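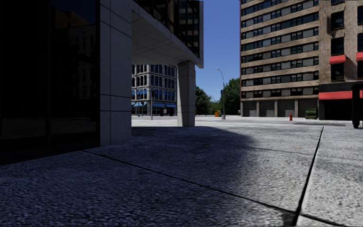
Most joint sealant failures are decided on the day of installation, according to Hala Abou Jaoude, and the failure itself is just the date on which somebody notices. Grigore Dinu puts more of the blame on the drawings. The two have worked together on exterior paving repairs at Jemard for several years and do not fully agree on where a bad joint begins.

I spoke to them in November, at the end of the outdoor season, when the work moves from repairs to surveys and specifications. The subject was movement joints in plazas and walkways, a small line item in most budgets and a frequent source of callbacks.

"A slab changes length with temperature," Abou Jaoude said. "The joint is there to take that change. If the sealant can't stretch and compress with it, the sealant tears, or it pulls off the side wall, or it takes the edge of the concrete with it."

Of those three, she sees the second most often. The usual cause is dust. After the old material is cut out, the side walls should be ground or blasted back to clean concrete, blown out with oil-free air, and primed if the manufacturer calls for it. Crews tend to do the first step well. The compressor is where things go wrong, she said, particularly when the oil filter has not been looked at since spring.

Dinu started with geometry. His standard detail for a joint 1 inch wide is a width-to-depth ratio of 2 to 1, set by the height of the backer rod. The rod has a second job as well. It keeps the sealant from sticking to the bottom of the joint, so that it is held on two sides only and can stretch freely between them.

"If it's bonded on three sides, it has nowhere to go," he said. "You will get a split down the middle, usually in the first winter. I have cut out joints that were full depth with no rod at all. That's a lot of expensive material doing a poor job."

Temperature at installation was the point they spent longest on. A joint sealed on a hot afternoon is at its narrowest, and the sealant then spends most of its life in tension. One sealed in the cold has the opposite problem. Dinu writes a range into the specification and asks for the surface temperature of the slab to be logged, not the air temperature. On the Nestlow walkway repair the log shows 61 degrees at the start of the pour, taken in the shade at 8 a.m. He considers that close to ideal for the site.

Abou Jaoude agreed with the range but said it is hard to hold on a commercial job. "You get access on a Saturday, and the weather on Saturday is the weather you get. I would take a clean joint at the wrong temperature over a dirty one at the right temperature."

Dinu said he would prefer not to be offered either.

They keep their own failure records. The most recent survey, of the forecourt at Tomunia, found 13 joints with loss of adhesion on at least one face. All were on runs where the layout stopped short of a building column and left an inside corner unrelieved. The concrete had cracked from the corner, and the movement had gone to the crack. Resealing those runs as drawn would have changed nothing, so the repair added new saw cuts at the corners and isolation material against the columns.

On product choice both were brief. Silicone holds up better in sunlight, and polyurethane takes foot traffic and small wheels better at the surface. Jemard writes a 5-year inspection into its maintenance schedules for either one, with adhesion pull tests on a sample of the joints.

Asked what she would change in a typical specification, Abou Jaoude said she would require a test section, sealed, cured and pulled by hand before the rest of the work is released. Dinu already includes that clause. It is often struck out during pricing, he said, and he puts it back in the next revision.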